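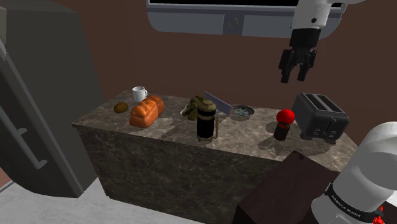 Fandano kitchen tasks: frequently asked questions

What is Fandano?
It's our open planning and control stack for simulated kitchen work. You write a task in plain text, the planner breaks it into steps, and the controller turns those steps into arm motion. We love working on it and we hope it shows!

Which arm does it expect?
The kitchen scenes load a Franka arm with a parallel-jaw gripper. Other arms work if you supply your own URDF and joint limits.

Why did my plan fail on the toaster?
Most likely the collision margin. Big boxy things near the end of the island leave the elbow very little room, so try a smaller margin first – then raise the planner's time limit.

Do object poses come from the simulator?
Only if you ask for them. Set poses=truth while debugging (it's so much faster), then switch to poses=camera. Glossy things like the French press are still our hardest case, and Damian Holzer is rewriting that part of the depth filter right now.

How many layouts are there?
1,308 in the September release, and 131 of them are held out for testing.

Can I add my own objects?
Please do! Drop a mesh and a mass into the assets folder and run the checker. Send questions to Laimutė Jankauskaitė on the Fandano list.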